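Split Rings and Key Rings – Frequently Asked Questions

Storkix supplies plain and plated split rings to locksmiths, property managers and key cabinet installers. The questions below come in most often through the order desk. Last revised October 5, 2019.

What is a split ring?

A split ring is a length of hardened wire wound into two overlapping turns and pressed flat. Keys are fed between the turns and travel along the wire until they hang free. The ring has no clasp and no moving parts. Retention depends entirely on the spring force of the wire.

How is the size measured?

Size is the outside diameter in millimeters. The inside diameter is smaller by twice the width of the wire, and it is the inside diameter that decides how many keys will hang without crowding. Measure across the ring at two points at right angles. If the readings differ, the ring has been pulled out of round.

Which size should I order for a normal set of house keys?

The 27 mm ring is the usual choice. It fits a trouser pocket and takes standard door keys with room to turn. The 13 mm ring is meant for one key and a tag, or as a link between a larger ring and a fob.

What is the difference between the Plelura and Womholm lines?

Plelura rings are flat-pressed from rectangular wire. They lie thin and are easier on pocket linings. Womholm rings are made from round wire, which is stiffer at the same diameter and harder to open by hand. Womholm is normally specified for tool tethers and for sets that are handed from shift to shift.

Can I get a key on without breaking a fingernail?

Yes. Slide the edge of a thin coin or a staple remover under the free end of the wire and lift just enough to admit the key. Push the key in until it is fully between the turns, then withdraw the tool and rotate the ring, holding the key still. Do not lift the end more than the thickness of the key. A ring opened further than that takes a permanent set and will show a gap afterward.

How should a ring be held while it is being threaded?

Hold it at the side opposite the free end, with the edge of the ring toward you. Gripping it next to the opening squeezes the turns together and works against you. The same applies when passing a ring from one hand to the other – take the new hold on the far side before letting go of the first.
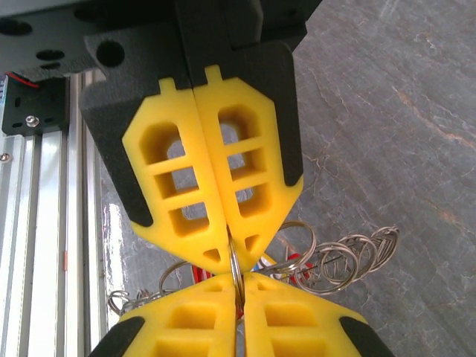
Can a ring that has developed a gap be repaired?

Pressing the turns together with flat pliers will close the gap for a while, but the wire has already yielded and the gap tends to return under load. Replace the ring. A gapped ring can still be used for spare keys that stay on a hook.

Are the rings stainless?

Only where the part number ends in S. All others are nickel-plated carbon steel. Plated rings are suitable for indoor and pocket use. For boats, pool gates and similar locations, order the S version and rinse it in fresh water now and then.

My ring leaves gray marks on my hand. Is it defective?

Usually not. The marks are a mix of brass from the keys and residue from the pressing process. Wash the ring in warm water with dish soap and dry it with a cloth. If the marks persist after a second wash, send us the lot number from the bag.

Do you still sell the Saengthong swivel connector?

It was discontinued last November. The replacement has the same eye opening and accepts rings up to 27 mm. Existing connectors may stay in service as long as the swivel turns freely and the eye is not worn thin.

What is the minimum order?

Split rings are packed in bags of 100, and the minimum is 4 bags per order. Sizes can be mixed, but each bag holds one size only. Samples are limited to 2 rings per size and are sent by regular mail.

Can rings be returned?

Unopened bags can be returned with the packing slip. Opened bags are accepted only if the rings are out of tolerance – please include several of the rings in question and note how they were measured.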